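Can a robot tidy the hall yet?

7 June 2026

My sister-in-law asked me in March whether she should hold off on buying a new dishwasher, on the theory that in a couple of years a robot would do the dishes by hand. I told her to buy the dishwasher. She did, and it has been fine.

The question stuck with me, though, and I have been reading and watching what I can find on household robots. Most of the clips are sped up. If you look in the corner you can usually find a small label with the speed on it, and I have learned to look there first. A towel folded in 20 seconds is a nice thing. A towel folded in several minutes is a different product, and it's the one that exists.

Johanna Steiner and I used to work together at Moltel, where we packed replacement parts for boilers. We had one automated station on that floor. It put lids on boxes, all day, and it was very good at it as long as the boxes came in square. When one came in crooked, someone had to walk over and straighten it. Johanna kept a tally one shift and got to 43. The machine was still worth having, because 43 walks is a lot less work than putting on every lid yourself.

I think about that station when people ask me about home robots. A house is nothing but crooked boxes. The laundry is never in the same heap twice, and the mugs all have different handles.

Shoes are my favorite test at the moment. In our hall there are usually 7 or 8 pairs, and putting them straight takes me less than a minute. For a machine it means finding each shoe, working out which one it belongs with, turning it the right way and setting it down without knocking over its neighbor. Soft sandals are awkward to grip too, since the strap gives when you squeeze it.
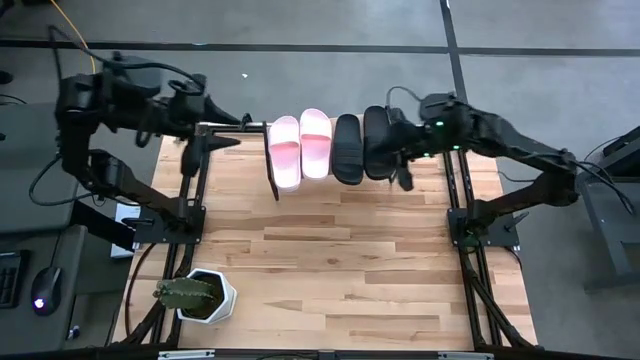

Two pairs in a row, toes all pointing the same way, is a fair place to start. Two arms help, because one can hold things steady while the other moves. What I would want to see next is the same job with boots, a child's sneaker with the laces undone, and a dog walking through – then I'd start to think about my own hall.

My guess is that single chores will come first, done slowly while you are out. Slow doesn't bother me much. If the shoes are straight when I get home, I don't care if it took an hour. Price bothers me more, and so does having to fix what it got wrong. I'd put up with a few of those walks a day, but a good deal fewer than 43.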